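Quick one tonight, I've got an early start and the washing is still in the machine. Which is sort of the subject.

People keep asking me when they can buy a robot that tidies up. My sister-in-law asked again in May, standing in her hall with a school bag in one hand and a trainer in the other. I said not yet. She said I'd said that the year before. Fair.

So, where are we. I've been reading up, bothering people, watching far too many clips at half speed. My feeling is that the chore to watch is the boring one: pick the toy up, put the toy where it goes. Never mind folding shirts. Shirts are a nightmare. A ball in a tub is about as kind as housework gets, and it's still a decent test.
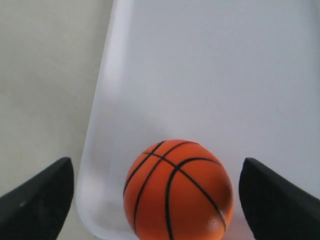 Ball in the tub, fingers either side.

Think about what's in that one grab. A round thing that rolls if you nudge it. Sides you can clip on the way down. A pale tub with shiny bits on it, and see-through-ish plastic has been a headache for cameras as long as I've been following this stuff. You and I do it while talking on the phone. The arm has to get lined up, get low enough, close, not knock the ball into the corner.

Pin-yu Leung, who I used to share an office with and who knows far more about this than me, reckons picking up is the half everyone films and putting down is the half that decides whether you'd pay for it. I think she's right. Dropping a ball over a box is easy, the box is big. Dropping it through a ring not much wider than the ball, diferent story. Same as getting a mug on a hook, or a toothbrush in its holder. Or a bolt in a hole, if you're on a shop floor.
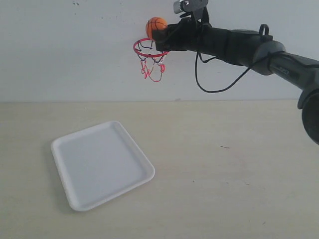
Up at the little hoop with the ball. Tray on the table.

I like a toy hoop for this. You can't fudge it, it goes through or it doesn't. Jonas Mayrhofer wrote to me after my last post to say hoops are a party trick and I should look at real work, he's in packing at Drirell and they have 600 bins to fill on a shift. Point taken Jonas. But most of your 600 bins are a thing going from a place to a place, and the hoop is that with a meaner target. His other point was better – a line stops when the arm fumbles, and then a person has to walk over. One fumble in 10 would have him doing nothing but walking.

At home it's looser. I don't care if a machine takes four goes to clear the floor while I'm out. I care if it breaks the lamp. I care what it costs too, and whether it can cope with the fact that the toy box was by the sofa yesterday and is now under the stairs with a coat on it.

That's where I keep ending up. A plain wall, a clear bit of table, one bright ball, lovely. My living room has never looked like that for more than a minute at a stretch.

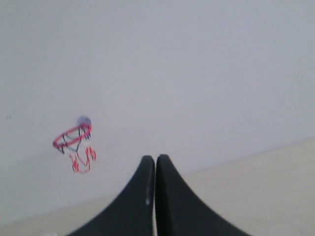

Fingers shut or nearly, hoop on the wall.

Look how soft that net is, by the way. Cord, all loops. A hoop with a floppy net is a cheap way of getting some mess into a clean setup and I'd want more of it. Give it a sock over the rim. Give it a ball with half the air gone.

So can they do chores yet? Some bits of some chores, in a tidy spot, with someone nearby. For shop floors I'd say closer, because you can bolt the table down and make everyone leave it alone. For homes, ask me again next May, I know she will.

Joyce Barasa has promised me a go at unloading cutlery with the arm she's got at work, and I'll write that up propery when it happens. Forks worry me. Right, washing.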